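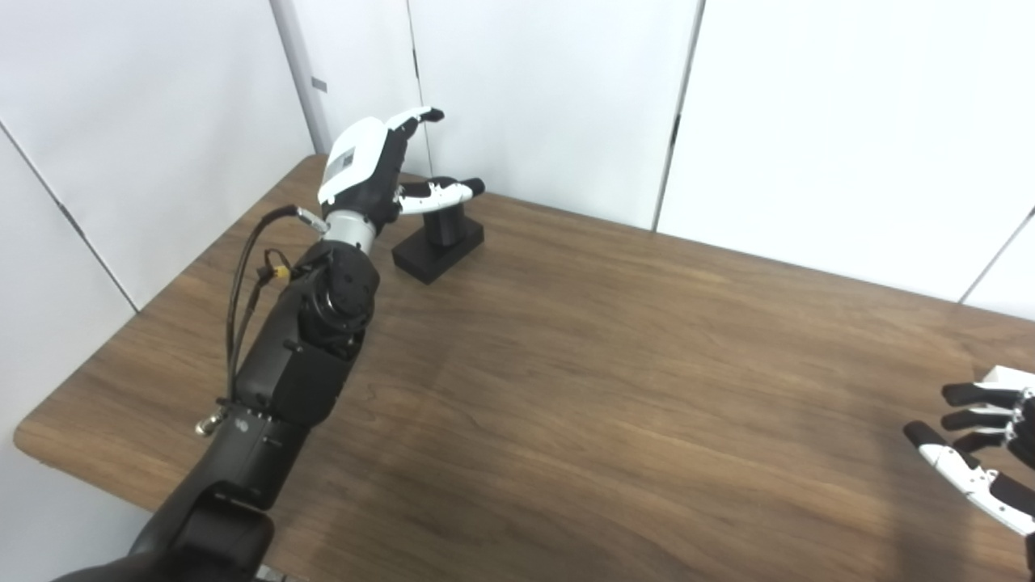
Robot corner: the afternoon the left hand stopped listening

Print this item | E-mail this item

Readers of the last issue will remember that we promised a cheerful piece about the two-handed bench at Khamphan learning to hand a part from left to right. We have had to hold that over. What follows is the account of how the left hand came to grip a test post for several minutes after everybody concerned had asked it to let go, in some cases quite rudely.

Nothing was injured apart from one fingertip (the robot's) and the pride of the software group, of which I am a member, so I may say so.

The job itself is dull, and was chosen for that. A small black post on a flat base stands on the table. One hand goes to it, closes, lifts, turns a quarter, puts it down and opens. Then the other hand has a go. We call the whole thing the Dritier routine, after the first part we ever tried it on, and it had run 1439 times since July with no complaint beyond the odd dropped post. A dropped post is not a fault. It is a post on the floor, and somebody picks it up.

On cycle 1440 the left hand reached, closed on the post and stayed closed.

Manee Paisan was at the desk. She saw the grip force climb past where it ought to have settled and pressed the ordinary stop on the screen. The arm stopped, as arms do. The hand did not, or more exactly it did what it had been told, which was to go on holding at whatever force it had last been given. She then sent it an open command, which was logged as delivered. She sent another. This was also logged as delivered. The log is full of that sort of reassurance.

Thongchai Panyasiri came over from the next bench and made what has since been described in the write-up as "an attempt to assist the release manually". He took hold of a finger. I am not going to go on about this, because he has heard it from everyone by now, including people from other floors who had no business knowing. But it is the part of the afternoon that worries us most, and the part that could have made this a very different sort of article. If the hand had woken up and obeyed all of its waiting open commands at once, his thumb was in a gap it should not have been in.

In the event Manee hit the red button, the hand lost power, and the springs in the fingers let it go slack. The post fell over. Thongchai took his hand away and went to make tea, and was gone for quite a while.

WHAT WE FOUND

We looked first at the software, being modest people. Siriporn Nakpan spent a day and a half reading through the grip controller and found two things wrong with it, neither of which had anything to do with the matter. Both are now fixed. One had been there so long that somebody had written a comment apologising for it.

Covadonga Goicoechea, who had been saying "cable" at regular intervals from the first morning, was then allowed to look at the cable.

The bundle for that hand runs up the side of the forearm and makes a loop before it plugs in at the collar, just behind the wrist. The loop is there so that the wrist can turn without pulling on anything. When the arm reaches right across the table, nearly straight, and the wrist then does its quarter turn, the loop is used up. The plug takes the strain. Do that once and nothing happens. Do it a good many hundred times and one of the signal wires begins to work loose inside the connector, so that it makes contact in most positions and not in one. The one, naturally, was the position for gripping the post.

Power to the hand travels on a different pair and was perfectly healthy throughout. So we had a hand with plenty of strength and no hearing. It could push as hard as it liked and could not be told to stop.

That leaves the question of why the log said "delivered". The small Rikov board that passes messages to the hand counts a message as delivered when it has sent it. It does not wait for the hand to answer. We wrote that bit ourselves, four years ago, for a gripper that had no means of answering, and we carried it over when the new hands arrived. I have checked who approved the change. I would rather not say, but he is writing this item.

The growing force was a separate piece of bad luck. The last message to get through before the wire gave up was a "tighten" and the matching "hold there" was lost. The hand carried on tightening until it reached its own built-in limit, and sat on it. The limit worked. It is set to protect the motors. It was not set with fingers in mind, at any rate not the kind with fingernails.

THE BIT ABOUT THE RISK ASSESSMENT

There is one. It runs to 32 pages and has a whole section on the arms, with a drawing. It covers being struck by an arm, being trapped between the arm and the table, and tripping over the mat. The hands get a single line, which says that grip force is "limited in software". As we have seen, this is true only while the software and the hand are on speaking terms.

Prapai Onsri, who looks after safety for the whole building and had until then been very patient with us, asked for the two-handed bench to be switched off until that line had been rewritten. She also asked why the red button was on the far side of the desk from the person most likely to want it. We explained that it had been moved to make room for a monitor. She wrote that down without looking up.

WHAT HAS CHANGED

The hand now has to answer. If it says nothing for 13 milliseconds after a message, the board cuts the motor power to that hand and the fingers go slack by themselves. We have tested this by pulling the plug out at the worst moments we could think of, and then handing the job to Covadonga, who thought of some worse ones. It let go of the post every time. It also let go of the post twice when nothing was wrong at all, so the timing may need another look, but we have agreed that this is the right way round to be annoyed.

The cable loops on both arms are longer and are held by a clamp on the forearm, so that the plug no longer carries any pull. The right hand's connector was opened up too, on the principle that it had lived the same life as the left. It showed the same wear, a little less far along. We had perhaps a few weeks in hand there and did not know it.

The ordinary stop on the screen now stops the hands as well as the arms. Several people said they had thought it already did. So had I.

The red button is back where it was. The monitor has gone on a bracket, and the bracket wobbles.

Lastly, no one takes hold of a finger. If a hand will not open, you press the red button first and then you may be as helpful as you like. Thongchai has put this up on a card beside the bench in his own handwriting, in capitals, underlined. It was his own idea and I thought it was rather decent of him.

THE DAMAGE

One fingertip pad, left thumb, squashed out of shape. The replacement came to 3356 baht with postage, which Grurkonlow, who supply us with the pads, were kind enough to send by return. The post is unmarked. It has been through a good deal and remains the most reliable thing on the table.

IF YOU HAVE A SIMILAR SET-UP

We know of at least two other groups who borrowed our message code, and we have written to both. If you are a third, please look for the setting called "confirm_on_send" and turn it off. You will then get a great many warnings on the first day. Please read them before turning them off as well, a step which one of the two groups has, I gather, already skipped.

It is also worth moving your arm slowly to its longest reach, with the motors on low and your own hands in your pockets, and looking at what the cable does when the wrist turns. It took us a minute. We could have spent that minute in July.

The bench was passed to run again on 2022-02-14, one arm at a time for the present, and the count has been put back to nought at Siriporn's insistence. She says the old figure was giving us ideas. The handover piece will appear when there is a handover to write about. The left hand is at present being asked to pick up the post, put it down and open, and it is doing so, with Manee sitting beside the button and Prapai finding reasons to walk past.

Questions about the wiring should go to Covadonga. Questions about the message code may be sent to me, and will be marked as delivered.

Print this item | E-mail this item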